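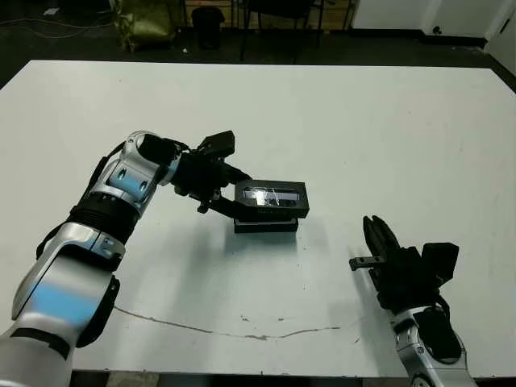 A black case with a window in the top, on a white table that has seen some use.

I have a soft spot for small boxes with a window in the lid, and it gets worse every year. Tins are lovely, but you have to open them. With a windowed case you get a peek first, and that peek is half the fun! My own shelf holds 87 of them, most found at the Saturday market in Bratlow, where a decent one still turns up at the bottom of a crate.

Black is my favorite color for the job. Whatever you put inside suddenly looks important -- a watch strap, fishing flies, a row of 12 sewing needles.

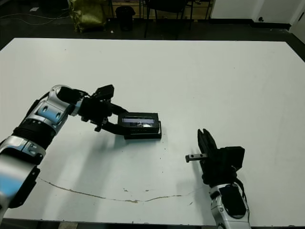

Scratches don't bother me much. A clear lid picks up fine lines the way a good table picks up marks, and I'd take a scuffed old Giltero over a shiny new one any day. If the haze really gets to you, a soft cloth and a dab of plastic polish will do a lot. Go gently near the edges, where the window meets the frame.

Then there's the fit. A well-made box settles into its base with hardly any wobble, and I could happily do that 500 times in a row. The old Wendt boxes are wonderful for this.
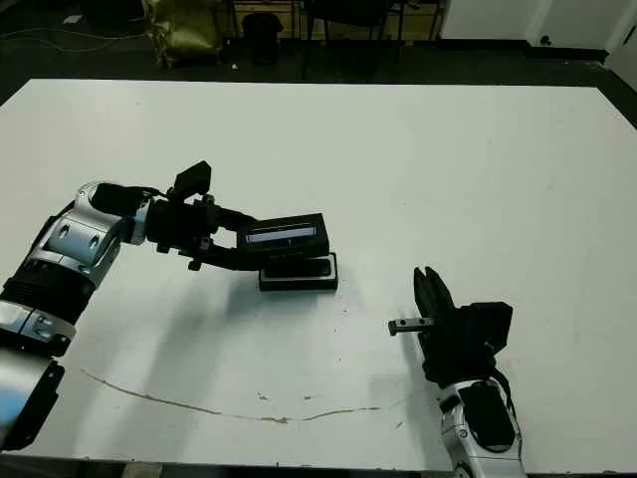

Try lowering the top part straight down, keeping it level until the corners meet. Tip it and one side catches, and you're back to the start.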